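金属料箱内壁掉漆返锈，补涂前要打磨到什么程度

版块：表面处理与防腐
回复 5

Kellton_涂装
车间有一批钢制料箱，内壁原漆是环氧底加聚氨酯面，用了几年，侧壁成片剥落，箱底磨得见金属。准备用 Luder 的双组分环氧补一遍。技术员 Viera Urban 的意见是全部喷砂到 Sa2.5，我觉得只补侧壁的话，动力工具打到 St3 就够。箱底反正要磨，不打算涂。各位怎么做？

Hema Nadar
先做附着力。划格法在剥落边缘往外取点，旧漆如果还是 0 到 1 级，St3 加羽化边可以接受。到 3 级以上就别补了，整面退掉。St3 对油污没有任何作用，打磨前必须先脱脂，否则是把油磨进粗糙面里。

bistorura88
不同意上面说的 0 到 1 级就能留。膜厚超过 250 微米划格法本来就不适用，应该做拉开法。楼主原漆膜厚多少？

Kellton_涂装
测了侧壁，底面合计 180 到 220 微米，划格能用。剥落边缘外侧是 2 级，正好卡在中间。

远侧内壁的情况，缺漆的斑块和竖向的流痕都在这一面：
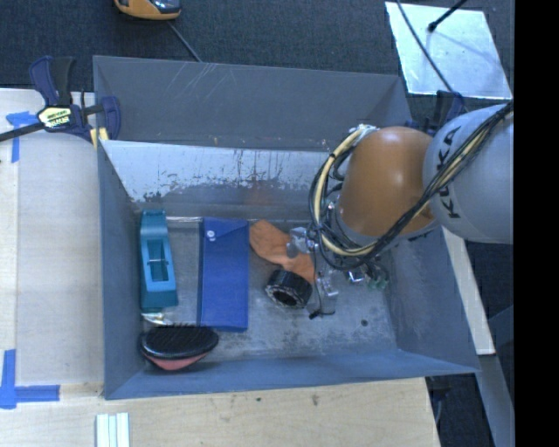
Lavanya Palaniappan：2 级我会退掉重做。补涂的成本主要在人工，箱子搬进搬出一次，半年后又从旧漆那一侧起皮，等于白干。另外 Luder 那个环氧的复涂间隔要看清楚，25 度下超过 2 天就得拉毛。

bistorura88
同意退掉，但 Sa2.5 没必要。室内干燥环境，腐蚀等级 C2，Sa2 足够。喷砂过度对薄板还有变形问题，板厚 2 毫米的话压力要降。

Hema Nadar
Sa2 和 Sa2.5 的工时差不了多少，环氧底漆说明书大多按 Sa2.5 写，出了问题供应商不认 Sa2。这一点我站 Viera Urban。

Kellton_涂装
板厚 5 毫米，变形不用考虑。那就侧壁整面喷到 Sa2.5，粗糙度控制在 40 到 70 微米，底漆一道，面漆一道。箱底还是不涂，收边做在底角往上 20 毫米处。

bistorura88
收边位置建议再高一点，物料蹭到的就是那一圈。Sa2 我保留意见。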